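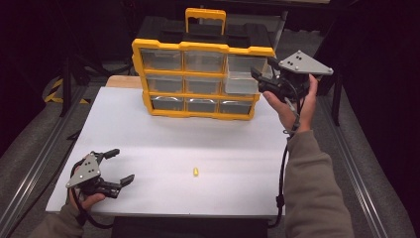
Montag, 9:30

Kleinteilekasten auf die weiße Platte gestellt, neun Schubfächer, drei mal drei. Vor dem Einräumen Belegung festlegen, sonst suchen wir wieder.

Oben: Gehörschutzstöpsel links, Kabelbinder Mitte, Sicherungen rechts.
Mitte: Schrauben M3, Muttern M3, Unterlegscheiben.
Unten: Aderendhülsen, Schrumpfschlauch, Rest.

Die gelben Stöpsel kommen einzeln ins Fach, nicht in der Tüte. Bei Prantl 400 Stück bestellt, davon passen wohl 30 bequem hinein. Der Vorrat bleibt im Schrank, zweites Brett.

M3 lang (2 Tüten von Dernell) ist noch nicht sortiert. Die Längen nicht mischen, beim letzten Mal hat das einen halben Vormittag gekostet.

Etiketten: Kleber hält auf den klaren Fronten schlecht, Versuch mit dem schmalen Band. Unter der Griffkante aufkleben, dann stört es beim Herausziehen nicht.

Offen: Liste für die Kollegen an die Schranktür hängen. Aderendhülsen nachzählen.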